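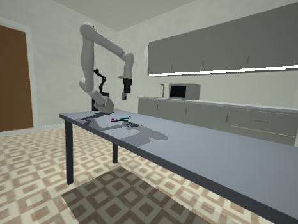 Getting Sticky Cabinet Doors Clean Again

If the doors over your stove feel tacky, you're in good company, and the fix is so cheap you'll wonder why you waited! Kitchen grease floats up with the steam, settles on everything and then grabs every bit of dust that drifts by. Plain water just slides over it.

My standby is warm water, a good squirt of dish soap and 2 tablespoons of baking soda in 32 ounces of water. Stir it until the soda dissolves, or you'll be wiping off white streaks later (ask me how I know). Dip a soft cloth, wring it hard and start at the bottom of the door. Drips running down over a dirty door leave tracks, and drips over a clean one wipe right off.

Let the soapy film sit for a minute on the worst spots, usually right around the handles. Then rub with the grain, rinse with a fresh damp cloth and dry right away. I love an old cotton T-shirt for this part!

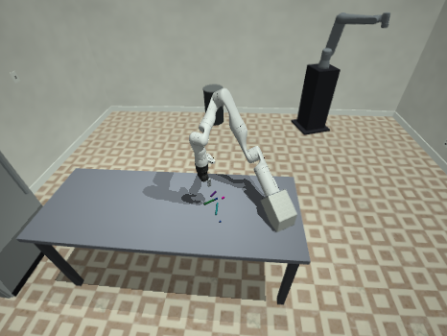

For the grooves in paneled doors, wrap the cloth around a wooden chopstick and run it along slowly. An old toothbrush is great on hinges and pulls. If the pulls are really bad, take them off and soak them in a bowl while you do the rest. Keep the screws in a cup, please. I lost one down the heating vent in our old place in Bromness and never did find a match.

Painted doors need a gentler hand. Skip the baking soda, use soap alone and test inside a door first. Same goes for anything waxed or oiled, where too much water will raise the grain.

The tops of the cabinets are their own adventure. Scrape the thick stuff with a plastic card, wash what's left, then lay down sheets of newspaper or parchment. Next July you just roll them up, toss them and put down new ones. Best trick I ever picked up!

Print this page
E-mail this page to a friend

Related tips
Getting burned rice off a pot
Freshening a musty cutting board
Quieting a squeaky drawer
What to do with a cloudy glass shower door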